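Recording lid demos with a hand-held gripper

Print this page | E-mail this to a friend

I've been collecting examples for our container task since June, and people keep asking how I set up a session, so I finally wrote it down. My training object is a plain food storage container with a fitted lid, the kind you probably have too many of already.

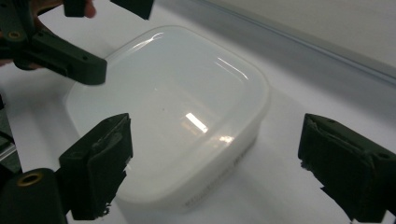 Before you record anything

Clear the table down to the one thing you're working with. I like a white tabletop, but a white container on a white table is a tough pairing for the model, so mix in some darker backgrounds on other days (a placemat is fine!). Then look at your lighting. A glossy lid under a ceiling light picks up a bright patch of glare, and if every single recording has that patch in the same spot, the policy may learn to chase it. I turn the container or slide it over a little between takes.

Check your finger pads as well. Textured pads wear down and get ragged along the edges, and Mimoza Lazarević, who trains on everything I record, would much rather have a slightly worn pad in all the takes than a fresh one swapped in halfway through.

Recording a take

1. Start with the gripper open and well back from the container. Hold still for 2 seconds.
2. Move in at a normal, lazy speed – slower than you'd grab leftovers, faster than you think a robot moves.
3. Bring the fingers down on either side and close until you feel the walls push back. Thin plastic flexes, so go easy.
4. Lift, move it over, set it down, open up, back away.
5. Stop the recording. Fumbled it? Keep the file and tag it "recovery" if you fixed the grip yourself.

I do sets of 5 and then change something: the angle of the container, where I'm standing, which corner I come in over. With two people it goes faster. Arturo Rinaldi and I trade off after four sets, and our styles are different enough that the data gets some variety for free.

Naming your files

Object, set number, take number, initials. I keep everything in a folder called Golik and copy it over at the end of the session – don't wait until the next morning, I've lost a whole set that way.

Comments (3)

dimitriou_k: Do you record with the lid off too, or is that a separate task?

Gestley: We get a lot of squashed walls with thin tubs. Closing slower helped, and so did gripping lower down.

vundurska: @dimitriou_k I keep lid-off in its own folder. Mixing them made my results pretty confusing.

Print this page | E-mail this to a friend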